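How do I get past the second phase of Thongdee in Drirnley?

Posted by mossbucket
Tags: boss, Thongdee, stuck, no spoilers past Zallar please

I have been on this fight for most of the week. I can clear phase one without much trouble now. I bait the hammer swing, get behind him, hit twice, back off, repeat. When his bar gets down to the notch he goes up to the balcony, rings the bell and comes down with the lantern, and after that I last maybe half a minute.

The attack that kills me is the one where he drags the lantern along the floor and leaves fire behind it. I can dodge the drag itself but I end up boxed in between the fire and the wall, and then he throws the thing at me. I have tried rolling through the fire and it takes more than half my health.

My setup: level 59, short spear, medium armor, the Pallent ring for stamina. I have 6 flasks. I skipped most of the side area under the mill, so if there is something down there I need, tell me. I would like to beat him alone if I can. I know you can call the ferryman in for help but I already used my token on the last boss and I don't want to farm another one.

Is there a safe side to stand on? Or should I be using something other than the spear?

Ratree Srisuk
Accepted

The spear is fine. The ring is a bigger problem. Stamina is not what kills people in phase two, and if you swap Pallent for anything with fire resistance you can roll through one fire trail and live. The ash ring is in the side area under the mill, on the ledge past the second waterwheel. There is only one enemy guarding it and you can run by him.

For the fight, stay on his left, meaning the side with the empty hand. The lantern drag always starts from his right and curves toward where you were standing when he began the move. If you are close to his left hip when he starts, the trail goes away from you and you get a free opening. With the spear that is time for two pokes, three if you have not been blocking. Don't take the third one until you are used to the timing.

When the floor is getting crowded, stop attacking and walk him toward the door you came in by. The old fire burns out before he gets there. A lot of people keep fighting in the middle and run out of room, and it sounds like that is what is happening to you.

The throw has a tell. He pulls the lantern back to his shoulder and the bell sounds once, very quietly. Roll toward him, to your left. If you roll backward it will catch you, even from a long way off. After the throw he has to go and pick the lantern up, and that is the best time to drink a flask. You can also hit him during the walk, but he takes less damage then and I don't think it's worth it.

At low health he does the drag twice in a row. The second one comes from the same side as the first, so stay where you are and don't celebrate early. I lost two attempts that way.

You do about 300 damage with a charged poke at your level if the spear has been upgraded at Zallar's forge. If you are seeing a lot less than that, go and upgrade before you try again.

Edited 10 September 2022: corrected the ring location. It is past the second waterwheel, and I had written the first.

grubhouse_pete

just use the big hammer lol. two hits and he falls over. I beat him second try and I didn't know about any ring. if you dont have the strength for it go back to the statue and move your points around

also turn the music down so you can hear the bell

tinplate

Agree with most of what Ratree wrote. One thing to add is that the camera works against you near the door. If you are locked on and your back touches the frame, the view swings up and you can't see the lantern at all. I unlock when he gets within a few steps of the doorway and lock on again once I'm around him. It feels awkward at first but it saved me a lot of flasks.

I wouldn't use the big hammer unless your build is already going that way. It does knock him down, but only in phase one unless you have put a lot into strength, and it's too slow for the gap after the drag.

I play on a handheld with the stand folded out, and for this boss I had to stop playing on the couch and sit up properly. Small screen, dark room, quiet bell — it is easy to miss the tell.
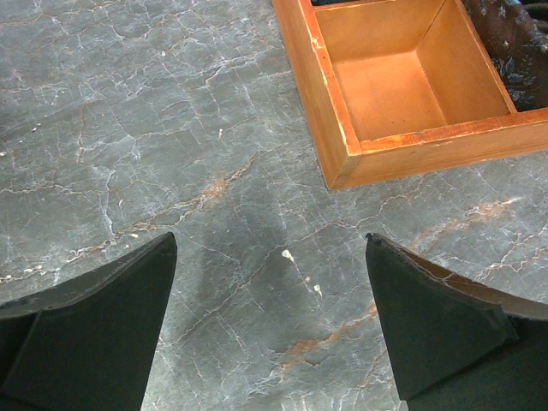 My counter, gray marble with white and rust-orange veins.

If you still can't get him, leave the flasks alone until phase two. I was drinking two of mine in the first half out of habit, and I could have gone without if I had been a bit more patient. Finishing phase one with everything left gives you room for a few mistakes with the lantern.

mossbucket

Got the ash ring and got him down to a sliver, then died to the second drag exactly as described. Going back in tonight. The unlock at the door helped a lot, thanks. My charged poke was well short of 300 so I am stopping at the forge first.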